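Household Hardware Wear Survey: Project Report
Group 4: Adwoa Yakubu, Birsen Güneş, Shona Yule
Course adviser: Cecilia Baidoo

1. Background

Most rental kitchens get new cabinet hardware long before the cabinets themselves wear out. Our group wanted to know which parts are replaced first and what tenants say is wrong with them. We chose the Tsikata housing blocks because the manager, Adom Zakaria, keeps a written log of every repair request.

2. Method

We read through 3676 log entries and kept the ones that dealt with kitchens. Of these, 223 were about handles, hinges or drawer slides. We sorted them by part and by complaint. We also sent a short form to tenants and got 57 back. Complaints about looks were kept apart from complaints about function -- the log mixes the two.
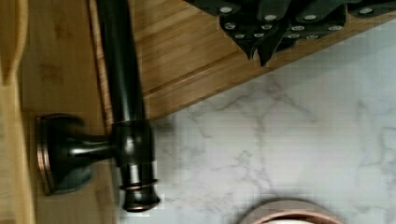

Figure 1. Bar on a mounting post, with a dark bronze finish and copper-toned bands near the tip.

3. Results

Drawer slides were the most common reason for a request. Tenants wrote that drawers stuck, dropped at the front or would not close all the way. Loose handles came second. In most cases the repair note just says "tightened," and some of the same apartments show up again a few months later.

Finish complaints were fewer than we expected. Only 11 forms mentioned color or coating at all, and most of those tenants said they did not mind.
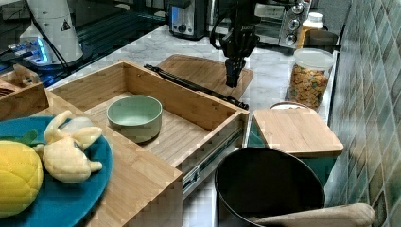 Hinges caused the fewest requests but took the longest to fix. Birsen checked the dates twice, and the gap held up in every block except Havby, where the log has missing pages.

4. Limits

The log only shows what people reported. A tenant who fixes a loose screw at home never appears in it. The form was in English only, so we likely missed some households.

5. Next steps

Shona will ask for the missing Havby pages in August. If they turn up, we will redo the hinge table and add it as an appendix.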